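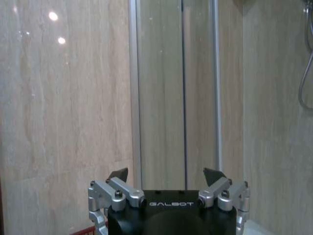
Flonby Bath Set, README

Hello, and thank you for downloading the evaluation files for Flonby, the bathroom tidying service that Zellolier offers to small hotels and guesthouses. We put this set together for people who are thinking of signing up and would like to look over the robot's work at their own pace before they talk to us (we're happy to talk, too!).

What you get

The download holds 60 episodes of towel work in tiled bathrooms, with 4,000 still pictures from the wrist camera. The gripper is a two-finger one marked GALBOT, and its finger linkages stay in view the whole time, so you can judge every grasp for yourself. We kept the glossy tile and the glass shower panels in on purpose, as most of our customers have one or the other and they are hard on a camera. Ceiling lights bounce off polished stone in a way that still gives our software some trouble.

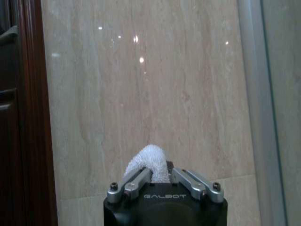

Towels are picked up by a bunched fold, with the fingers closing on the middle of the cloth. We tried edge grasps in an earlier version and went back to folds, mostly for thick terry cloth, and you'll find both styles explained in the notes folder. If your house uses thin waffle towels, please write to us first, because we have very little of that in here.

How it is arranged

Each episode has its own folder with the stills, the gripper opening and a short text note. Of the episodes, 42 are meant for tuning and the rest are held back for checking. The Vũ loader reads everything as it stands, and the older Dirham loader works as well, though it skips the notes.

Known gaps

Wet floors aren't covered, and neither are bathtubs. Stills with strong glare are flagged "bright" in the notes, but we did the flagging by hand and surely missed a few. Corrections are very welcome, and we fold them into the next release, planned for November.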